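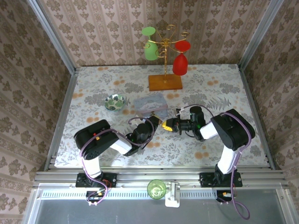 # Cirnar Jumps Results: data card

Datasets > Racing > National Hunt > Cirnar Jumps Results

Cirnar is a table of results from small jumps meetings, one row per runner. It holds 1,357 rows from 33 meetings, covering hurdles, chases and bumpers. Flat races are left out.

Last updated: January 25, 2021

## Files

- `runners.csv` has one row for each horse in each race
- `races.csv` has distance, going, class and number of declared runners
- `going_codes.txt` lists the short codes used for the ground 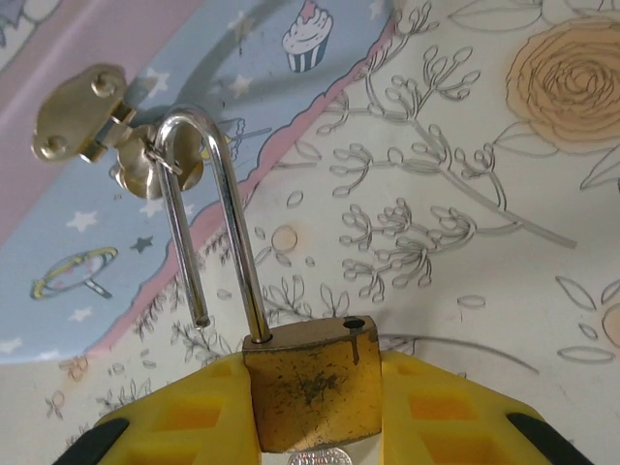

**Maintainer:** E. Baldursdóttir, data editor, Varkow

## Columns that need care

`sp` is the starting price as a decimal, with the stake included. Evens is 2.0.

`btn` is the distance beaten in lengths, measured from the winner. A short head is stored as 0.1 and a neck as 0.3. Anything over 40 lengths is stored as 40.

`finish` is a number or one of F, PU, UR, BD, RO. Horses that fell and were remounted do not occur.

`going` is the official description at the time of the first race. Changes during the afternoon are not recorded.

## Known problems

Weights at 20 of the meetings do not include the jockey's claim. The `claim` column is filled in for these, so subtract it yourself. Two horses share the name Grevuletti; use `horse_id` to tell them apart.
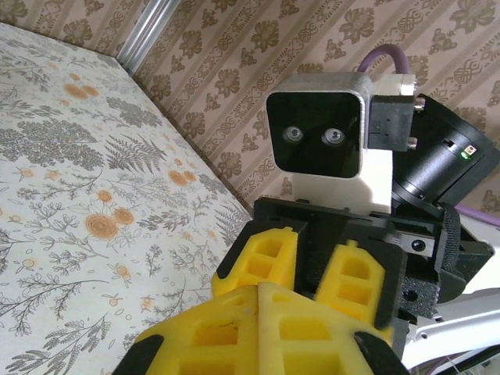 *Fig. 3. Yellow gripper fingers and floral-printed bedding.*

## Use

Free for study and private use. Please don't resell it as a tipping service. The next update is due in June and will add sectional times where the course published them.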